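Forty Years of Other People's Brakes

Wendell Whitfield was under a pickup when I got to the shop, and he stayed there for the first part of our conversation. He wanted to finish the line he was bending. The truck belonged to a roofer who needed it back by noon, and Whitfield does not like to call people with a second estimate of when their vehicle will be ready.

"You can start," he said from below. "I can hear you fine."

Whitfield opened Plirnard Brake and Suspension with a single lift and a borrowed compressor. He has four lifts now and two full-time mechanics, Ehsan Rezaei and Soledad Baptiste. The shop does brakes, steering and suspension, and it sends everything else down the street. He turns 66 in the fall and has been fixing cars for 40 years, the last 17 of them at this address in Etmont.

I asked him why he never branched out into engines or transmissions, the way most independent shops have.

"I worked at a place that did it all," he said, sliding out and wiping his hands. "We had an engine apart on one side and a brake job on the other, and the brake job always waited. The customer with the brake job is the one who shouldn't be driving. That bothered me. So when I got my own place I picked the part of the car I cared about."

The narrow focus has cost him some business. A customer who comes in for struts and also wants an oil change has to make two stops. Whitfield said he used to worry about that and doesn't much anymore. Most of his work comes from repeat customers and from other garages that would rather not deal with a seized caliper or a rotted subframe bushing.

Rust is the main subject in Etmont. The county salts heavily, and by February the cars that come in are coated up to the door handles. Whitfield keeps a length of brake line from a sedan on a nail by the office door. It has a hole in it the size of a pencil lead. He takes it down when a customer asks whether a line replacement can wait until spring.

"I hand it to them and let them look at it," he said. "The owner of that one told me the pedal had been a little soft for a week. A week. He was driving his kids to school on it."

His advice to owners is simple and he has given it many times. Rinse the underside through the winter, including the inside of the wheel wells. Have the lines looked at once a year when the car is already up for tires. Check the level in the reservoir yourself, and if it has dropped, find out why before you top it off. A low level can mean the pads are worn, or it can mean fluid is getting out somewhere, and those are very different repair bills.

He is less strict than I expected on the question of parts. Plirnard will fit aftermarket pads and rotors on nearly anything, and Whitfield said the middle of the price range is good enough for most drivers. What he won't do is install parts that a customer brings in a bag.

"People get mad at me over that," he said. "They found the rotors online and saved some money, and I understand it. But if that rotor warps, it's my work they come back about. I've got no way to make it right with a seller I never heard of."
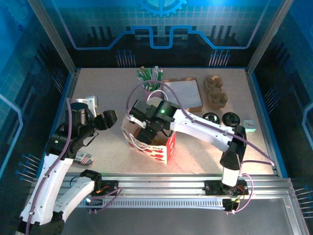

Two arms at work over a tabletop, with a pink cup of pens toward the back.

Rezaei joined us when the roofer's truck was down and bled. He came to Plirnard from a dealership, where he spent most of his time on recall work. He said the biggest change was talking to the people who own the cars.

"At the dealer I got a sheet of paper," Rezaei said. "I never met anybody. The sheet says 'noise in front,' and that's all you know. Is it when you turn? Is it when it's cold? Now I go for a ride with them and they show me. Half the time I know what it is before we're out of the lot."

He told me about a wagon that had been to three other shops for a clunk. It had new sway bar links, new strut mounts and a new control arm on the driver's side. Rezaei rode along with the owner and noticed that the clunk came only when she braked at the end of her own street, where the road drops off to the right. A caliper bracket bolt on the passenger side had backed out far enough to let the bracket shift. He cleaned the threads, put in a new bolt and torqued it. The bill came to less than the strut mounts had.

Baptiste handles alignments and most of the steering work. She learned on agricultural equipment and still drives out on weekends to help her uncle with his tractors. She was setting the toe on a delivery van while we talked, and did not stop to answer.

"Everybody thinks alignment is the machine," she said. "The machine tells you the numbers. If the tie rod end is loose, the numbers are no good the minute you hit a pothole. So I check everything for play first, and that takes longer than the alignment does."

She said the job she sees done wrong most often is tightening rubber bushings with the suspension hanging. The car goes up on the lift, the wheels droop, and somebody runs the control arm bolts down tight in that position. When the car goes back on the ground, the rubber is already twisted, and it tears early. She loads the suspension to ride height before the final torque.

"You can do it with a jack under the arm," she said. "It isn't hard. It's five more minutes."

I asked all three about newer cars. Electric parking brakes have made rear pads more complicated, because the caliper motors have to be put in service mode before the pistons will go back. Whitfield bought a scan tool for that job and then a better one when the first wouldn't talk to half of what came in. Camera and lane-keeping systems are a bigger concern, since an alignment can mean a sensor has to be recalibrated afterward. Plirnard sends those cars to a glass shop across town called Alcantara, which has the floor space and the targets.

"I looked into doing it here," Whitfield said. "You need a level floor and a lot of empty room, and I have a drain in the middle of mine. Maybe whoever comes next will want to pour new concrete."

Who comes next is a question the shop has been dealing with for a while. Whitfield has had two offers. One was from Bresov, a tire chain that would have kept the building and changed the sign. He went as far as sitting down with their people, then decided against it when he read the part about labor times. The other is from Rezaei and Baptiste, who would buy the business together and pay it off over several years.

Whitfield's accountant, Ingrid Montoya, has been working on the second offer with them. By her account the price was settled quickly. What took longer was the lifts. Two of them are due for replacement, and everyone had a different idea of who should pay.

"We're splitting it," Whitfield said when I brought that up. "One before the sale and one after. I don't know why it took us all winter."

Baptiste said she expects to keep the work as it is. Rezaei would like to add wheel bearings for the light commercial trucks, which the shop currently turns away because its press is too small. They disagree about opening on Saturdays. He is for it and she has the tractors.

Whitfield plans to stay on part time, if they want him, for as long as his knees allow. He has been trying to write down what he knows about the older vehicles in town, particularly the ones with parts that no longer match the catalog. There is a flatbed with brakes from a different model year and a church van with an axle swap that was never recorded anywhere. So far the notes fill one spiral binder and part of a second.

"Marin Kelmendi's van is in there," he said. "That's the church one. If you order rear shoes for that van by the VIN you will get the wrong shoes every time. I did it twice myself."

The phone rang in the office and Baptiste called across that it was the roofer. Whitfield looked at the clock, which said 11:40, and went to tell him the truck was done.

Plirnard Brake and Suspension is open Monday through Friday. Brake inspections are by appointment, but if the pedal feels soft or goes lower than it used to, Whitfield asks that you call from home and leave the car parked.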